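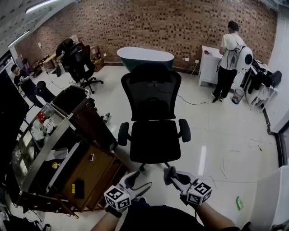 Sugden Soft-Tread Castors for Office Chairs

Set of five
£37.00 including VAT
In stock

Replacement castors for swivel chairs used on hard floors. The tread is a soft grey polyurethane bonded to a nylon wheel. They suit ceramic and porcelain tile, sealed wood, vinyl, laminate, polished concrete and stone. They will also run on short office carpet, but if your whole office is carpeted the Sugden Hard-Tread is the better choice and costs less.

Most office chairs leave the factory with hard nylon castors. On carpet these roll well. On a hard floor they are noisy, they run away from the desk when you stand up, and any grit caught under the wheel is dragged across the surface. A softer tread deals with the first two of these. It helps with the third, although you will still need to sweep.

What is in the box

Five castors with stems fitted
One spare stem
Fitting leaflet

No tools are supplied. See the fitting section below for when you might want one.

Specification

Type: twin wheel, swivel, unbraked
Wheel diameter: 60 mm
Stem: plain with grip ring, 11 mm diameter
Tread: polyurethane, grey
Wheel centre and hood: nylon, black
Weight: 280 g each
Operating temperature: normal indoor conditions
Guarantee: two years

Will they fit my chair?

Probably. The 11 mm grip-ring stem is used on most office chairs sold in Britain. Before ordering, pull one castor out of your chair and look at the stem. If it is a smooth metal pin with a thin split ring sitting in a groove near the top, measure the pin just below the ring. If it measures 11 mm, these castors will fit.

If the stem has a screw thread, you need the Sugden Threaded version, sold separately in two thread sizes. If your castor is held on by a flat plate with four screw holes, it is a furniture castor and nothing on this page will suit it.

Chairs from one large Swedish furniture retailer often use a 10 mm stem. An 11 mm stem will not go into a 10 mm socket and should not be forced. A 10 mm stem will go into an 11 mm socket but will drop out when the chair is lifted. We stock the 10 mm version under a separate order code, listed further down.

Please also check the height. The wheels on your chair may be smaller than ours, in which case the seat will end up slightly higher. Most people can correct this with the gas lift. If your chair is already at its lowest setting and your feet only just reach the floor, measure the old wheels first.

Fitting

1. Turn the chair over and rest it on its back or across a table, with a blanket under it. If it has a mesh back, rest the weight on the arms or the seat edge so that the mesh is not stretched.
2. Pull each old castor straight out. Rock it slightly if it is stiff.
3. If a castor will not move, put a flat bar or the claw of a hammer between the hood and the base, with a piece of card to protect the finish, and lever gently.
4. Check that no broken grip rings have stayed behind in the sockets. Shake the base over a sheet of paper.
5. Push each new stem in by hand until it clicks.
6. Stand the chair upright and sit on it. Your weight will seat any stem that has not gone fully home.

Do not oil the stems. Do not hammer the castors in, as this can crack the hood.

Replace all five at the same time. Mixing old and new wheels leaves the chair standing unevenly and one leg of the base ends up taking more than its share of the load.

Looking after them

Hair and thread wrap round the axle and slowly fill the gap between the wheels. Every few months, pull the castors out and clear them with a pair of scissors or a seam ripper. Wipe the tread with a damp cloth and a little washing-up liquid. Avoid white spirit, acetone and strong degreasers, which soften polyurethane.

A chair left in one place for a long time may develop a slight flat on each wheel. You will feel it as a faint bump for the first few minutes of use. It normally rolls out within a day.

The tread is non-marking on every floor type listed at the top of this page. We do not recommend these castors on oiled or waxed wood that has been laid or treated recently. Follow the floor supplier's advice on curing time and test one castor in a corner first.

Tiled floors

We get more enquiries about tile than any other surface. Gloss tile is slippery for a hard wheel and shows scuffs easily, and the grout lines make a chair rattle. The Sugden tread grips better and takes most of the rattle out. With wide or deep grout joints you will still feel some movement as the wheels cross them. A chair mat is the only full cure for that, and our thinner mats are made for hard floors and have no studs on the underside.

If your chair rolls too freely even with a soft tread, for example where the floor slopes, look at the Irkell Load-Off Castor. It brakes when nobody is sitting on the chair and releases when you sit down. It is sold singly or in fives and uses the same stem. There is also a version which works the other way round and brakes under load, meant for high stools and draughtsman chairs. Check which one you are ordering, as the two look identical and we are asked to swap them quite often.

Trolleys and carts

These are chair castors. They are not suitable for service trolleys, catering carts, instrument stands or anything that is pushed while loaded over door bars and thresholds. Twin-wheel chair castors have a small contact area and the stem is held only by friction, so a trolley that is lifted over a step may leave its castors behind.

For trolleys use the Zondach range. Zondach castors have a single wide wheel, a bolt hole or plate fixing and an optional foot brake. We suggest two braked and two unbraked for a four-wheeled trolley, with the braked pair at the handle end.

Order codes

SUG-11-5: 11 mm grip ring, set of five
SUG-10-5: 10 mm grip ring, set of five
SUG-TH-5: threaded stem, set of five (choose thread at checkout)
SUG-11-1: 11 mm grip ring, single replacement
SUG-HT-5: hard tread for carpet, set of five
SUG-STEM: spare stems, bag of ten

Single castors are intended to replace one lost or broken from a Sugden set. The tread has stayed the same shade of grey for several years, but a new wheel next to a well-used one will look lighter for a while.

Trade orders

Offices, schools and refurbishers can buy loose castors in cartons of 1000, with stems fitted and no retail packaging. Pallet quantities begin at 2000. Trade prices are given on request. Tell us the stem size, the number you need and whether your site can take a delivery with a tail lift.

For a mixed building with some carpeted and some hard-floored rooms, we suggest fitting soft tread throughout. Chairs get moved between rooms, and keeping two types apart is more trouble than it is worth.

Delivery and returns

Orders for sets and singles go by tracked post. Carton orders go by courier and need a signature. Delivery to Northern Ireland, the Channel Islands and the Scottish islands takes a little longer. There is no dispatch between Christmas and New Year, and the last posting date in December is shown on the basket page once it is confirmed.

You may return unused castors within thirty days for a refund. Castors that have been fitted to check the size are still accepted, provided they have not been run on the floor and the box is complete. If you ordered the wrong stem, send them back with a note of the right size and we will exchange them. You pay the return postage and we pay to send out the replacements.

Common questions

Do they come in black?
The hood and wheel centre are black. The tread is grey only. A black tread is made for outdoor use, but it can mark pale floors and we do not stock it for chairs.

Can I use them on a gaming chair?
Yes, if the stem is 11 mm. Most are. Check that the legs of the base leave room for the wheel to swivel fully, as some gaming chairs have deep plastic covers on the legs.

My chair squeaks. Will new castors stop it?
Only if the squeak comes from the castors. Turn the chair over and spin each wheel by hand. If they are all quiet, the noise is more likely to be in the tilt mechanism or the gas lift.

Are the wheels suitable for underfloor heating?
Yes, at normal domestic and office settings.

Sugden, Irkell and Zondach castors are supplied by Gradmont. Prices and stock on this page were last checked on June 24, 2025.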